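首页 | 期刊 | 过刊浏览 | 作者须知 | 联系我们
打印本页 | 发送电子邮件

3 党派标签与地方选举中的选票脱落

3.1 研究问题与材料

本节考察在同一张选票上，选民填完州级职位之后不再填写地方职位的现象，下文称为“选票脱落”。材料取自 Grumevcombe 与 Femberg 两个选区的投票记录，以及选后进行的问卷调查。

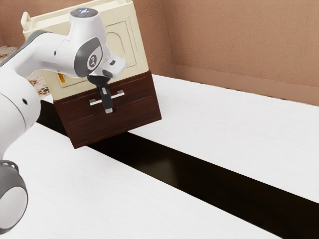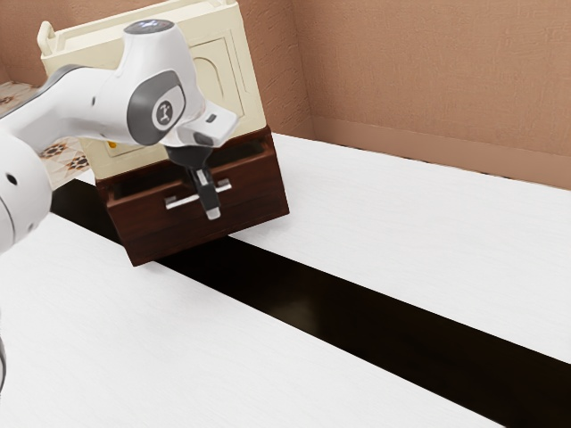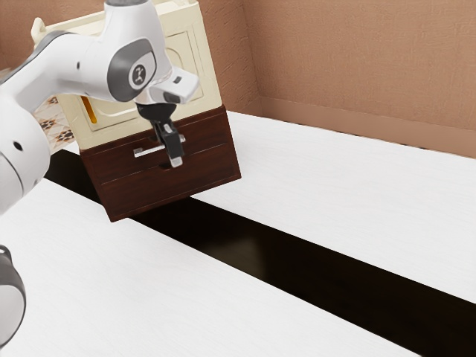
图 2　三幅仿真渲染图，均为白色机械臂与柜体

党派标签取消以后，选民是否更容易放弃填写地方职位？在控制了竞选支出与候选人知名度之后，脱落率仍然上升，但上升集中在首次参加地方选举的选民当中，长期居住的选民变化很小。

3.2 两个选区的差异

Grumevcombe 自上一届起改用无党派选票，候选人姓名旁不再印有所属政党。Femberg 沿用旧式选票。两地议会席位数相同，选举在同一天举行，州级竞选的激烈程度也接近，因此适合作对照。需要说明的是，Femberg 的选民平均年龄较高，邮寄投票比例也较高，这两项已作为协变量纳入模型。

问卷共发出 700 份，回收有效问卷 575 份。未回收的问卷多来自租住人口较多的街区，Ocampo 在早期研究中也遇到过同样的问题。我们按照住房类型作了加权，加权前后主要系数的方向一致，显著性水平没有改变。

受访者需要回答是否填写了全部职位。如有空缺，再说明空缺的理由。最常见的回答是“不了解候选人”，其次是“没有注意到背面还有内容”。后一种回答在两地都有出现，应归入选票版式的影响，不计入标签效应。

3.3 竞选活动的作用

无党派选票下，候选人仍可通过宣传品表明立场。Arnardóttir 认为，只要政党组织继续发放推荐名单，标签就并未真正消失，只是从选票上移到了信箱里。我们的数据部分支持这一看法。收到推荐名单的受访者，脱落率与 Femberg 的同类选民没有显著差别。没有收到名单的受访者，脱落率明显偏高。

推荐名单的发放并不均匀。Prendergast 与 Lins 指出，政党倾向于把有限的经费投给过去投票稳定的住户，新迁入的住户常被略过。Grumevcombe 的情形与此相符。当地 8 个投票区中，新建住宅较多的几个投票区收到名单的比例最低，脱落率也排在前列。

在位者优势是另一个干扰因素。缺少党派信息时，选民可能转而依靠姓名的熟悉程度作出选择。Talavera 据此提出，无党派选票有利于现任议员连任。本研究只覆盖一届选举，不足以检验这一命题，但问卷中有若干受访者表示，自己只在认得姓名的职位上作了选择，其余留空。

3.4 稳健性检验

我们另作了三项检验。第一项剔除全部邮寄选票，结果基本不变。第二项改用家庭层面的聚类标准误，主要系数的置信区间变宽，仍不包含零。第三项以 Skestano 选区代替 Femberg 作对照组。Skestano 的地方选举竞争较弱，有一个席位仅有一名候选人，基准脱落率因而偏高，两地之间的差距随之缩小，方向未变。

问卷的自报数据与实际投票记录之间存在偏差。投票记录只能汇总到投票区一级，无法与个人对应，因此个人层面的结论依赖受访者的记忆。问卷在 7 月收齐，距投票日已有一段时间，部分受访者可能把州级与地方职位记混。对此的进一步讨论见第 5 节。

打印本页 | 发送电子邮件 | 返回目录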